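Learning to Love the Paper Letter Again
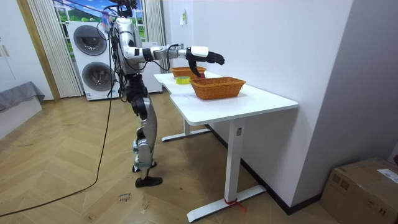
Posted on 13 August 2021 by Stefanou | Filed under: Slow Days | 12 comments

I have been meaning to write this post since the spring, and every time I sat down to do it I ended up writing a letter instead, so I suppose you could say the subject got in its own way. My aunt in Fonddale turned eighty-one this year and stopped answering her phone. She's perfectly well! She just decided she'd had enough of it ringing while she was in the yard, and she told the whole family that anybody who wanted her could write. Most of us laughed. Then a couple of weeks went by and I missed her, so I bought a book of stamps.

That first letter took me most of an evening. I hadn't written anything longer than a grocery list by hand in years, and my wrist hurt by the bottom of the first page. I crossed out so many words that I copied the whole thing over, and then I crossed out words in the copy. I told her about the tomatoes, and the neighbor's new fence, and how the bakery in Hirkville had changed its rye bread (a mistake, in my opinion, and I'm still a little sore over it). Four days later there was an envelope in my box with her slanty blue handwriting on it, and I stood in the driveway and read all three pages with the car door hanging open.

She agreed with me about the bread.

Since then I've written to nearly everyone I can think of. Cousins, my old landlady, a woman I shared a desk with at my first job. Not all of them wrote back, and I've made my peace with that. People are busy, and a letter can feel like homework if you didn't ask for it. A few sent me a text to say thank you, and one called me up and talked for two hours, so I'd count that as an answer and a half.

Some of you asked in the comments last month what I use, so I'll go through it, though it's nothing fancy. I started on a yellow legal pad and there is nothing in the world wrong with a yellow legal pad. In June I treated myself to a box of Weneo writing paper from the stationery shop, the cream kind with the soft edges, and it is lovely, but I found I got nervous about spoiling it and my letters came out stiff. So now I do a page or two on the pad to warm up, and if it's going well I just keep on with the pad and mail that. The cream paper I save for sympathy notes and weddings. As for pens, I've gone back to a plain black ballpoint. I wanted so much to be a fountain pen person, and I have the stained blouse to show for it.

The trick that helped me the most was giving up on news. I used to think a letter had to report something, and my life is quiet enough that I'd run dry after a paragraph. My aunt never reports anything. She'll spend half a page on a bird that has been bothering her, or on what she thinks of the pillowcases she ordered, and I can hear her voice the whole way through. Once I let myself ramble like that I stopped getting stuck. I write down whatever I noticed that morning, and then I ask a question or two, real ones that I want to know the answer to, and by then I've usually reached the bottom of the second page.

I also keep the letters that come. They were in a kitchen drawer for a while, until the drawer wouldn't close, and now they live in a shoebox on the closet shelf, in whatever order I dropped them in. I took them down last week meaning to sort them and lost a whole afternoon sitting on the bedroom floor. There was one from my grandmother in there that I'd forgotten I had, from the summer I was away at camp. She wrote out her whole recipe for plum cake and then added at the bottom that I wasn't to try it until I got home because the camp oven was sure to be no good. I made it on the weekend. It needs more sugar than she says – or maybe plums were sweeter then – but it came out of the pan in one piece and we ate it for three days.

If you'd like to try this yourself, start with somebody who already likes you. Keep it to one page. Put the stamp on before you seal it, so you feel committed, and walk it to the mailbox the same day. I have two letters from July that I left lying on the hall table too long, and by now the weather in them is all wrong and I'll have to start over.

Next time I want to write a little about postcards, which my aunt does not approve of. I have a soft spot for them all the same, and I found a whole stack at a yard sale on the Hirkville road that I've been dying to use up. If you know of a good place to buy pretty stamps, leave me a note in the comments. I'm down to the last row of flags.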